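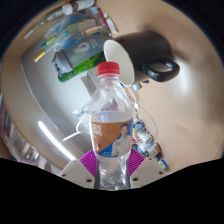
Chapter 4

Stocks and Broths

I burned my first pot of stock. I didn't know you could burn something that was mostly water, but I put it on high, went off to do the laundry, and came back to a black crust of onion with a few chicken bones welded to it. The pot was a Koubek, a heavy one I'd saved up for all through August, and it took me two evenings with baking soda to get the bottom clean again. So if you feel a bit silly opening a chapter on boiling bones, don't. I've been there.

In Chapter 3 we worked with dry heat, and you learned to brown things. Now we're going to do the opposite and pull flavor out of food and into water. You'll use what comes out of this chapter in nearly everything that follows - the soups in Chapter 5, the pan sauces in Chapter 6, and that big pot of beans in Chapter 9 that my students at Hemari always fight over.

Let's get the words straight first, because cooks are sloppy with them (me too). In this book, stock is made mainly from bones, and it should wobble when it's cold. Broth is made mainly from meat, it's thinner, and you season it so you can drink it from a mug. Vegetable stock has no bones and never wobbles, but everybody calls it stock anyway, so I will too.

What makes the wobble? Bones, skin and joints are full of collagen, and long, gentle heat turns collagen into gelatin. Feet and wings have loads of it. Breast meat has very little. If you remember one thing from these pages when you're standing at the meat counter, please let it be wings!

The other big idea is the simmer. I want you to see a bubble or two come up, stop, and then come up somewhere else. A rolling boil beats the fat into the liquid and leaves you with something cloudy and greasy. It's still perfectly fine to eat, just not very nice to look at.

I keep a stock notebook, and I've logged 413 pots in it so far. Most of the mistakes in there are the same few: too much water, salt added too early, carrots cooked until they taste of nothing. We'll go through each of them in section 4.3, with the fixes.

By the end of the chapter you should be able to:

Make a plain chicken stock that sets in the fridge
Make a vegetable stock in under an hour
Skim, strain and cool a pot safely
Reduce a stock and know when to stop

Before you start 4.1, get out your biggest pot, a fine strainer and a ladle. Put 300 grams of chicken wings in the fridge for the warm-up exercise - you'll need them on the next page.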